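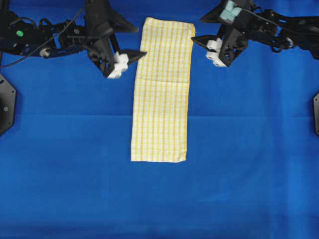
Tea towels were never meant for drying anything, according to Birgit Brinkmann, who wrote to me after the first version of this entry to say that her grandmother kept the good ones for covering bread and would smack the hand of anyone who came near them with a wet plate. I've since changed the opening, so thank you, Birgit!

Tea towel (also drying-up cloth, glass cloth or, in much of Scotland and the north, dish towel). A flat woven cloth for the kitchen, usually linen, cotton or a mix of the two (called linen union, if you want to sound as though you know your stuff). It isn't the same thing as a terry towel, which has loops, and I do get letters when I mix them up.

Name. The usual story is that well-off ladies in the eighteenth and nineteenth centuries kept a fine linen cloth by the tea things, to dry the best china themselves and to wrap round the pot. How much of that is true I couldn't say. I've read it in plenty of books, and they all seem to have read it in each other.

Weave. Most are plain weave, one thread over and one under. Twill is a bit thicker and hangs better. Waffle (or honeycomb) has little hollows that soak up a lot of water, but it shrinks like mad on the first wash - buy it bigger than you think you need.

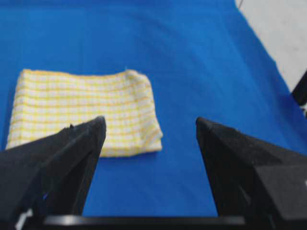 Checks come from using coloured threads in both directions, the warp (lengthways) and the weft (across). Where two coloured threads cross you get the full colour, and where a coloured one crosses a white one you get something paler. Gingham is the best-known case, with bands of equal width. Windowpane check has thin lines and big gaps, and glass cloths often have a simple red or blue check, sometimes with the word GLASS woven in so it didn't end up wiping the stove.

Printed ones came later and are a whole subject of their own. Joscha Reuter has 3,152 souvenir tea towels from seaside towns and lets me borrow them 12 at a time, which is very trusting of him.

Care. Wash new ones before use, as the finish put on at the mill stops them soaking anything up. Skip the fabric softener for much the same reason. Linen likes to be ironed while it's still damp - I do mine in front of the radio in October, when the evenings draw in, and not much at any other time of year.

See also: Huckaback; Gingham; Oven glove; Roller towel.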